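Grerelano Playroom - minutes of the play kitchen meeting, Feb 17, 2022

**Present:** Katherine Escobar (chair), Harish Gautam, Sneha Solanki, Catríona Ó Dubhghaill (minutes)
**Apologies:** Andor Halász, who sent a long email about shelving. It was noted.

**1. Minutes of the January meeting**

Agreed, once "the great pasta dispute" had been changed to "discussion of pasta". Harish wished it recorded that he preferred the original.

**2. Play food**

Sneha has been through both boxes. The bread has been chewed beyond what soap can do and will be thrown out. The fruit is in better shape. There was a lengthy exchange over whether a strawberry belongs with fruit or with puddings, and Katherine ruled for fruit after eleven minutes we shall not see again.

Harish asked whether ketchup counts as food or as equipment. It will live with the food. Parents have asked for fewer sauces and more vegetables, and Katherine will write back to say that we share their hopes.

**3. Table layout**

Sneha would like the small table set out before each session, with a few things on show and the rest kept in the boxes. Catríona felt children could be trusted to make their own mess from scratch. After some back and forth we agreed to try Sneha's way until the next meeting, keeping the plate and bowl at one end and the toaster oven at the other.

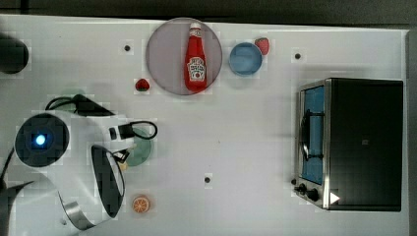
*Item 3: white table with plate, blue bowl, ketchup, fruit and toaster oven.*

Harish does not think ketchup should be served lying down. Sneha said he was welcome to come in early and stand it up.

The orange slice stays. A proposal to buy a whole orange to go with it was put off, as we could not agree what anyone would do with it.

**4. Storage**

Andor's email proposes a Cidura shelf unit, 19 inches deep, for the alcove. Nobody present had measured the alcove. Harish will do so and report the figure in the same units as Andor, which was a problem last time.

The blue crates from Borbély are to be labelled FOOD and NOT FOOD. Catríona to do the labels. Katherine asked for plain lettering and no drawings, please.

**5. Money**

There is £455 left for the playroom. Sneha asked for a second plate, so that two children may have lunch without a summit. Agreed. The Drivau catalogue has been passed round and should come back to Katherine with its cover on.

**6. Any other business**

The kettle in the staff kitchen is still broken. This is not a play kitchen matter, but feelings were strong.

**Actions**

- Harish: measure alcove, in inches
- Catríona: crate labels
- Sneha: one plate, bread to bin
- Katherine: reply to parents, ring Andor about shelves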